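Planning and Budgeting for Automation Equipment
Handout 4: Buying a small two-arm cell
Lecturer: Nelu Nedelcu
Version 2022-04-17

Please read this before the exercise session. The slides contain only the tables, and the explanation is in this text.

1. What we are buying

Students often begin a budget with the robot arm and finish with it also. In the exercise the customer is Rusetti, a small workshop that assembles hand parts in short series. They want one bench cell with two arms. The supplier of the arms is Bravau. The frame and the table come from Surdu, and the cable and connector material comes from Rinus. So we have three offers, and none of the three suppliers is responsible for the complete cell. Write this on the first page of your plan. Somebody must be responsible, and in this case it is the buyer.

2. Four groups of cost

Group A is the purchase: arms, grippers, controller, frame, table, panels.
Group B is the installation: transport, mounting, electrical connection, first calibration.
Group C is the operation: spare fingers, spare cables, service hours, electricity.
Group D is the people: training, and the time when the operator is learning and produces less.

In the offers you will find group A complete, group B partly, and group C almost never. Group D you must estimate yourself. Ask the shift leader how long the last new machine needed before it was used every day, and take this time.

3. Reading the offer

Compare the offers line by line and not by the total. Bravau gives the two arms in one price, with the grippers as an option. An option is a cost if you cannot work without it, so move it to group A. Surdu gives the frame without the side panels in the first offer and with the panels in the second. The difference is 686. When you compare the first Surdu offer with another supplier, add this amount first, otherwise the comparison is not correct.

Check also these points:
The date until which the price is valid.
Who pays the transport if the delivery is in parts.
If the warranty starts at delivery or at acceptance.
If the software license is paid once or every year.

The warranty question looks small — but when the arms arrive in February and the frame arrives much later, you lose months of warranty while the boxes are standing closed.

4. Space and layout

Measure the floor before you ask for offers. The bench itself is only one part of the area. You need a place for the operator to stand, a place for the controller, and a free way to the emergency stop. In the exercise we keep 700 mm free in front of the bench and 300 mm on each side for service. These values are for our exercise only. In a real project you take them from the risk assessment and the manual.

The table surface must be planned together with the reach of the arms. A large table is cheap, but the part that no arm can reach is only storage. Two arms must also share the middle, and this shared zone decides which tasks are possible with both.

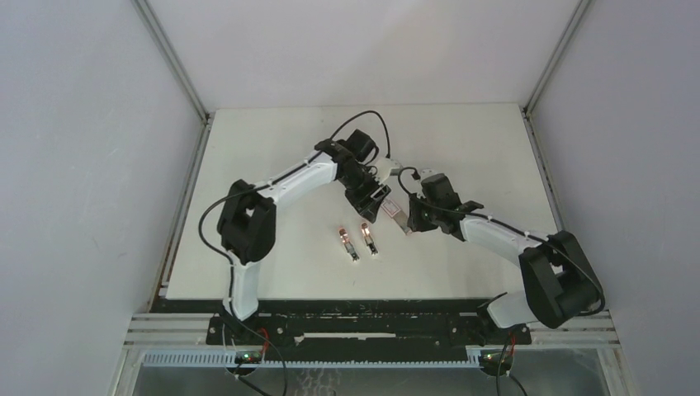

Cables are the line which is most often too low in the student budgets. One student wrote a single sum for "wiring" and took it from the catalog price per meter, with the straight distance from base to gripper. A moving arm needs more length than this. Look how the black cable on the left arm goes out in a wide bow at the elbow, and how another one makes a high loop over the wrist. This extra length must be bought, and the loops need their own free space when you place the side and back panels. In group C plan one spare cable for each type, and ask Rinus for the delivery time of each one separately.

5. Reserve

Put a reserve of 10 percent on groups A and B together. Do not hide it inside the other lines. If the reserve is hidden, the manager cannot see it, and at the next project the same lines will be copied with the hidden amount and again a reserve on top.

For group C do not use a percentage. Make a list of the parts that wear, with price and expected change interval, and calculate per year.

6. Order of work

First write the task description and let Rusetti sign it. Then ask for the offers, all with the same text. After this make the comparison table, then the layout drawing, and only then the final budget. If the layout changes the budget, go back to the table and mark the change with date and name.

Do not order the frame before the arms are confirmed. The mounting holes depend on the arm base, and drilling again on site costs more than waiting.

7. For the exercise session

Bring the comparison table filled for the three suppliers, and a simple layout drawing with the free distances from section 4. The drawing can be by hand, but the dimensions must be readable. Work in pairs. Each pair gives in one budget on one page, with the reserve on a separate line and the open questions to the suppliers under it.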